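The Trailer

The trailer for The Ferry at Plonov had to be 144 seconds long in all three languages, and it had to be finished by six in the morning.

I worked for Hollard then. We had two floors above a carpet shop in Karkbridge, and we cut trailers for companies that had run out of time or fallen out with whoever they'd hired first. The Ferry at Plonov was both. Nikzad, the distributor, had announced the trailer before anybody had made one they liked. It was going up on their site at nine.

The film came to us on a drive in a padded envelope. I watched it through once with the blinds down and a sandwich. It was a quiet film. A woman runs a river ferry, a bridge is built upstream, and people stop using the ferry. Her brother works on the bridge. They have one argument, in a kitchen, and it is over quickly. At the end she sells the boat to a man who wants the engine.

I liked it. I wrote in my notebook that there was no trailer in it, underlined that, and went to put the kettle on.

The producer rang while I was waiting for it to boil. She had a cold and was ringing from a car.

"It needs to move," she said. "The last one didn't move."

"The film doesn't move much."

"I know what the film does. I've seen it forty times. Is there enough of the storm?"

There was one storm. It happened at night, mostly outside a window, and the ferry was tied up for all of it. I said I would see what I could do with the storm.

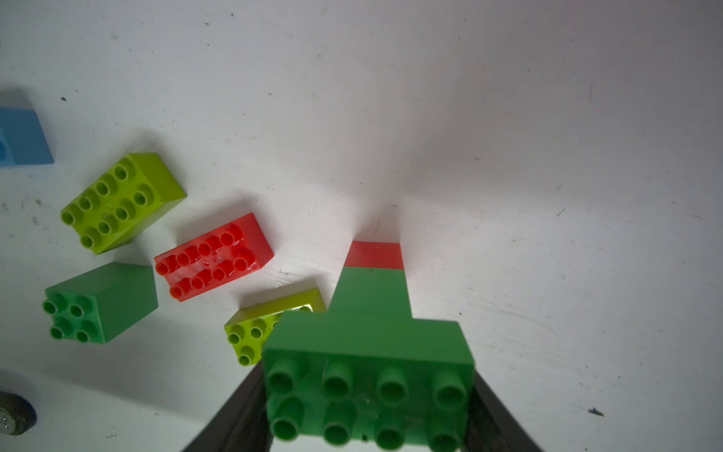

Half past eight

The first thing I did was take the rope. There is a shot early on of the woman pulling a rope tight. In the film she is mooring the boat on an ordinary morning and thinking about something else. I put it after the lightning and it became a rope she was holding on to.

Then I took the brother running. He runs for a bus in the film. I cut it before the bus.

Then her face when she hears the price for the engine. I put that after the brother running, and now she was watching him run towards something terrible.

None of this was difficult. I had done it for years and my hands did most of it. By ten I had a minute and a half of a film about a brother and sister on a flooding river, one of whom was probably going to drown. The music came from the library and had drums in it.

The line I needed was a line for the end. Trailers of that sort want someone to say something and then a cut to black. I went through the kitchen argument looking for it. The brother says, "You could have come with me." He means to the canteen, where they were giving out jobs. He says it with his mouth full. I took the sound and laid it over the river at night, and put some echo on it, and you couldn't hear the food.

I sent it to the producer at eleven. She wrote back at once.

"Moves," she wrote. "Send it to the actors for the other two languages."

The film had been shot in three languages. They had done each scene three times over, with the same actors, who had learned the lines by ear where they had to. It had cost a lot and taken a whole winter. I had wondered why anyone would go to the trouble when dubbing was cheap, but I hadn't been asked to wonder about it. The trouble was that the other two versions were not the same film. The takes were different lengths. In the second language the rope went slack halfway through. In the third the brother caught his bus sooner.

So I had to cut the thing again, twice, to the same music. That took me past one o'clock.

The line was the worst of it. In the second language it was fine. In the third it came out as something longer, and the actor had laughed in the middle of it. It was a small laugh, down his nose, and there was no clean take. I tried cutting the laugh out and he sounded ill. I tried covering it with thunder.

I rang the studio we used for pick-ups and asked if they could get the actor in to say it again. They said it was ten past one in the morning. I said I knew. They said they'd try, and a while later he rang me himself, on the office line. I hadn't expected that.

"They say you want me to do the line without the laugh," he said.

"If you could. You wouldn't have to come in. You can record it on your phone under a duvet, it'll be good enough under the drums."

"What drums?"

I told him about the drums. He asked if he could see it. I wasn't supposed to send it to him, but he was in it, so I did. I could hear it playing at his end through a small speaker, and I could tell where he was by the thunder. When it finished he said nothing for a bit.

"Who dies?" he said.

"No one dies."

"I look as if I die."

"It's left open."

"I was running for a bus," he said. "I remember it because it rained properly that day and the bus driver was a real driver and he went without me. We had to do it again." He stopped. "My mother's going to watch this. She's going to spend the whole film waiting for it."

I said people understood that trailers were trailers.

"She doesn't," he said. "She's seen two films of mine. She knits through them. She'll put her knitting down for this and nothing will happen."

He wasn't angry. He asked me how long I had left and I told him. He asked which part of the film I had liked best, and I said the morning when the woman takes the ferry across with no passengers because it's time for the ferry to go. It goes on for a long while and you hear the engine and the water, and on the far side she waits, looks at the road and comes back.

"Is that in it?" he said.

"No."

"All right," he said. "I'll do your line."

It arrived quarter of an hour later. He had done it four times, very well, with no laugh. He sounded like a man about to drown.

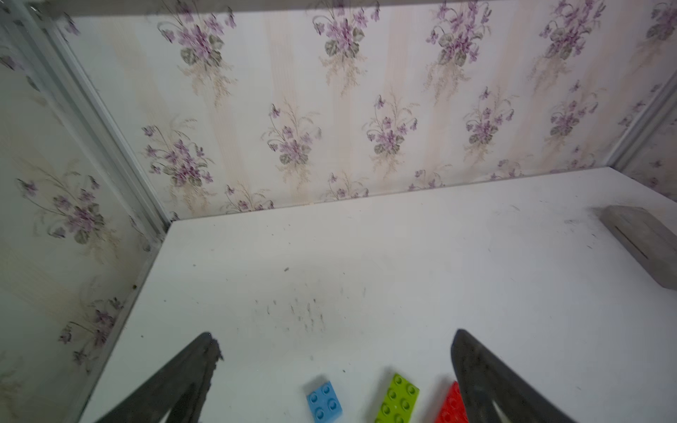 Twenty to three

I laid the line in and played it through. It worked. All three versions worked, and all three were the right length. I could have gone home.

What I did was open a new sequence and put the empty crossing into it. I took it in the first language, though there were no words in it, so it hardly mattered. I used the engine and left the music off. I let it run for 28 seconds before I cut to anything else. Nobody in a trailer does that. After it I put the rope, in the morning where it belonged, and then the brother running, and I left the bus in. I let him miss it. Then the kitchen, with the line and the laugh and his mouth full, and you could see from her face that she wanted to laugh too and was not going to.

Then the title.

It came out at 144 seconds without my having to trim it. I have told people that since and they don't believe me, but the sequence is still on the drive.

I made the second and third languages from it. Those were easy. When you weren't pretending anything, it didn't matter that the takes were different lengths. In the third one the bus simply left a little earlier.

At five I sent Nikzad both sets. I marked the storm ones A and the others B, and wrote that B was an alternative, no extra charge, in case it was any use. I slept on the floor with my coat over me until the carpet shop opened its shutters.

The storm went up at nine. I watched it on my phone on the bus like everybody else. The comments under it were good. Somebody wanted to know if it was a true story. Somebody else had worked out, from the rope, that it was the sister who died, and a lot of people agreed with him.

The producer rang at lunchtime to say thank you. Her cold was worse. I asked if she had looked at B.

"I looked at it," she said. "It's the film."

"Yes."

"I can't use it. You know I can't use it."

"I know."

"Send me a better copy, though," she said. "The one I've got is only small."

I sent it that afternoon. Then another envelope came up from the front desk, a comedy with a dog, and they wanted that by the evening.

The Ferry at Plonov opened in August. I went to see it in Karkbridge, at the old Regent, which had 729 seats and had the heating on. I sat near the back. There was a fair crowd for the first hour. When the storm came, people sat up, and when it ended with the boat still tied to its post they sat back again, and a few of them left. A couple in front of me talked about whether they had missed something.

During the empty crossing a woman along my row got out a bag and put it on her knee. I thought she was going too. She took out some knitting, found her place in the row and carried on with it, looking up at the screen, until the ferry had gone over and come back.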